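Ticket: guest wifi drops, Tosholm hall, upper level
Opened by: Nadine Kanaan
Assigned: Ashraful Bandara
Status: open, waiting on vendor

Nadine: Wifi dies upstairs every 20 minutes or so it feels like. Downstairs ok. Laptops say connected, no internet. Card reader at the desk drops too. Need this fixed before Wednesday, we have the Herath people in.

Ashraful: On it. Which network name? Guest or staff?

Nadine: Guest. Staff one seems fine but I'm hardly on it.

Ashraful: Checked controller. Guest address pool is full, 50 addresses, lease set to 24 hours. Phones come in, grab one, leave, address stays taken. Dropped lease to 2 hours. Cleared old ones. Pls retest.

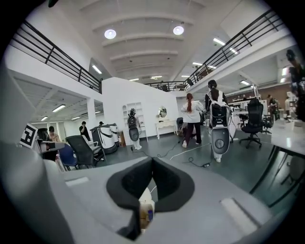
Nadine: Better this morning, then same thing after lunch. Card reader went first, then my laptop.

Ashraful: Ok so not just the pool. Log shows the upstairs access point rebooting on its own. Swapped the patch cable, no change. Moved to a differnt switch port, no change. Firmware is one behind, Zusonix want it updated before they'll look at a replacement. Will do it after 6 tonight, expect a short outage.

Nadine: Fine, I'm gone by then. Card reader ok to leave plugged in?

Ashraful: Yes leave it. Put it on staff wifi for now, I'll send you the pasword seperately.

Ashraful: Update done. Still rebooted once overnight. Sent logs to Zusonix, waiting.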